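Moderators: fixed the tags, left the rest alone
Posted in Workshop Help > Robot arms and small automation

What rules do you use for resetting a tabletop arm cell between runs?

Solange Beaulieu
20 October 2025

We've got a kitchen-type table at the Brurnbridge site, two arms, plates, mugs, dish rack, small oven, that sort of thing. People take turns running it and everybody resets it their own way. One person puts the plate back by eye, the next one moves the rack a bit because it "looked off", and then we argue about whose numbers are worth keeping.

I was asked to write a one page house rule before January. We log 200 runs per task and I'd like them to be comparable. Don't want a 40 page manual, no one will read it.

What I need to know: what has to be on the page, what can be left to the operator, and do you write anything about cables. Also who is allowed to move stuff while the arms are powered. Right now the answer is everybody, which I don't love.

Table as it stands, from the camera we use: 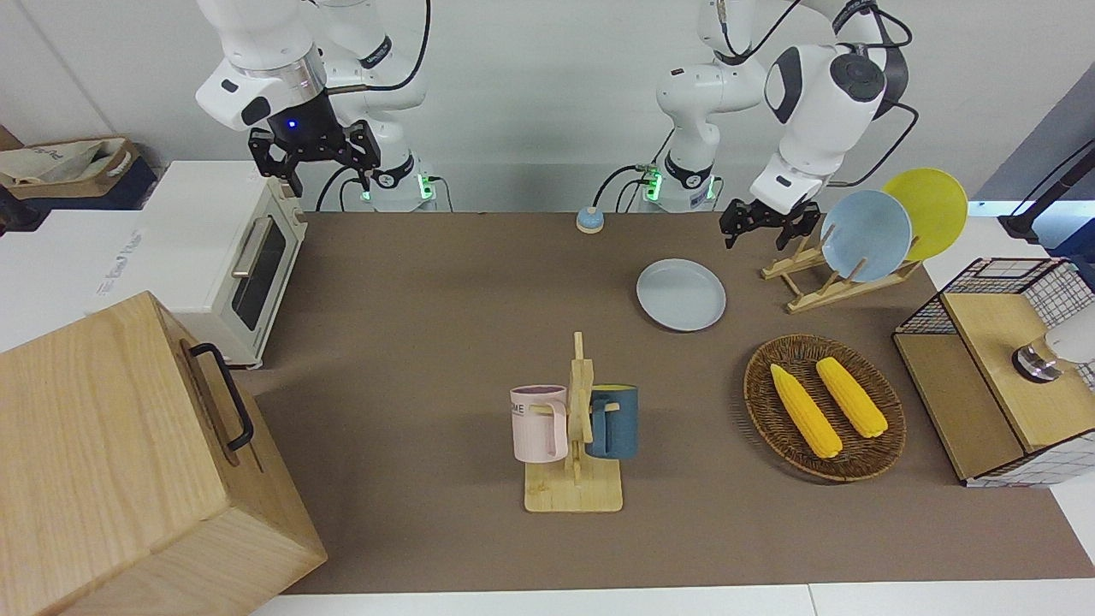
2 replies

Ryan Penrose

Did this at Wustley last year, same fight. What ended up on our page, more or less in this order:

Start pose is written down, both arms. Not "arms up", an actual saved pose with a name. Operator sends both arms there before touching anything on the mat.

Hands in only when both arms are stopped and the second person has said so out loud. If you're alone you don't reach in, you stop the program first and then go round. Our risk assessment already said this, we just copied the line over. Check yours, and your arm maker's manual, before you take my word for it. Green lights on the base do NOT mean safe to reach in unless your manual says exactly that. Had a new guy assume it.

Every object gets a home. We used small corner marks in tape for anything that shouldn't move — on your table I'd do the dish rack, mug tree and the oven first. Loose things (your corn tray, the flat plate) get a zone and the operator picks a spot inside it. Write down that it's a zone, otherwise someone will tape it.

State counts too, not just position. Oven door open or shut. Which color plate is in which slot. Which mug on which side. We lost 22 runs becuase a mug was on the wrong peg and nobody had said it mattered.

Compare against a reference picture from the fixed camera before each run. Same camera, same height. If the camera gets bumped, stop and redo the reference, don't nudge it back by feel.

Changes go in the log the same day with initials. Even dumb ones.

Cables get their own line. Ours says nothing crosses the mat inside the reach of the arm unless it's clipped down, and nothing hangs where a knee can catch it. Look at where yours goes from behind the base, out over the mat and off the front:
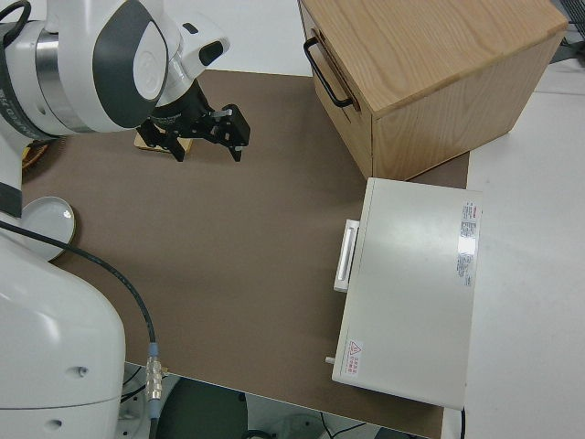
Cable path over the mat, block under the gripper

I'd reroute that behind the table if it's long enough. If it can't go behind, clip it along the edge and put the connector somewhere people don't lean. The floor wires too, get them up off the floor.

Same view, the appliance on the right sits half on the mat and half off. Mark its corners on both surfaces or it'll drift. And don't put tape over the warning label. Sounds obvious, we did it.

For what's left to the operator: order they put things back, which side they work from, that's about it.

Takes longer to type than to do. Our sheet is 49 lines now, was a lot shorter when it started. Keep an eye on that.

Bouchard

Agree with most of the above. I would skip the tape personally, it peels and then you have sticky mats. We print a paper outline and lift it off after placing. Works ok with flat things, worse with a mug tree.

Also put a version number on the sheet and write it in every run record. We had over 2,000 runs with no idea which rules they were done under.

One thing for the who-can-move-stuff part. Name a role, not a person. People go on leave.

Solange Beaulieu (comment)

Thanks both. Going with named pose, two-person rule, zones, version number. Will try the paper outlines on the rack first. Ryan can you post the wording of your cable line? Ours from the Oveo bench only says "keep tidy", not much use

Ryan Penrose (comment)

"No loose cable within reach of either arm. Clip or reroute before power on. If you have to step over it, it's wrong." Use it however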